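From the packing floor to the test bench: how the Trirnetti trial is changing shifts

Six people from the Curkberg packing floor have been splitting their time between the line and the automation bench upstairs since the trial began. The aim is to find out which parts of mixed packing the arms can take on, and what the jobs downstairs will look like if they do.

The arms are being trained by our own packers. A packer guides the arms through a task, the session is recorded, and the recordings are used to teach the software. To date the group has logged 1,939 sessions. Khoa Doãn, who spent 13 years on the line before moving to the trial, schedules the work and decides what goes on the table.

Most of the current sessions use fruit pieces and a clear plastic container. Fruit shapes are awkward for a gripper, and they stand in for the loose goods that go into our gift boxes. Other objects share the table so that the arms have to work next to things they should leave alone.
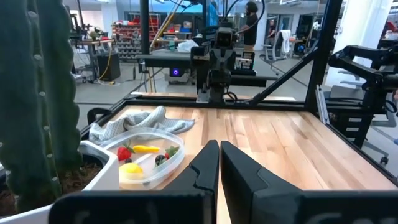
The shift pattern is the change people ask about most. Trial staff work two hours at the bench and then return to the floor or to desk work. Doãn asked for that limit after the first month, when several people reported sore shoulders and tired eyes. The limit is now written into the trial rules and will stay in place through July.

Pay was the second question. Bench hours are paid at the line lead rate, whatever grade a person holds downstairs. Anyone who goes back to the line full time keeps the training credit but returns to the old rate. Some staff have said that is unfair to people who leave for health reasons, and the point is still under discussion.

Haoran Yao runs the software side and reviews sessions with the packers each afternoon. He said the reviews have changed how he plans the work. "I used to sort sessions by whether the task got done," he said. "The packers sort them by whether they would accept the box. Those are different lists."
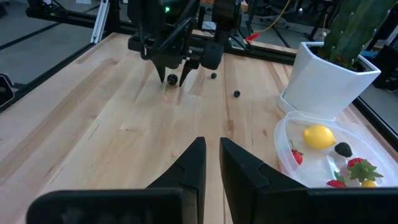 Small round items are next on the schedule. The group has set a target of 300 sessions with them before the arms are considered for the small goods station. That station is staffed by four people per shift, and the work is repetitive – it has the highest number of wrist complaints on the floor. If the arms are moved there, two of the four positions would become checking and refilling jobs. The other two would move to the returns area, which has been short of staff since last year.

No positions will be cut during the trial. What happens after it has not been decided, and management has agreed to share the results with staff before any decision is made.

Two more places at the bench are open. No computer experience is needed, but applicants should have worked at least 500 hours on mixed packing. Speak to your line lead or to Khoa Doãn.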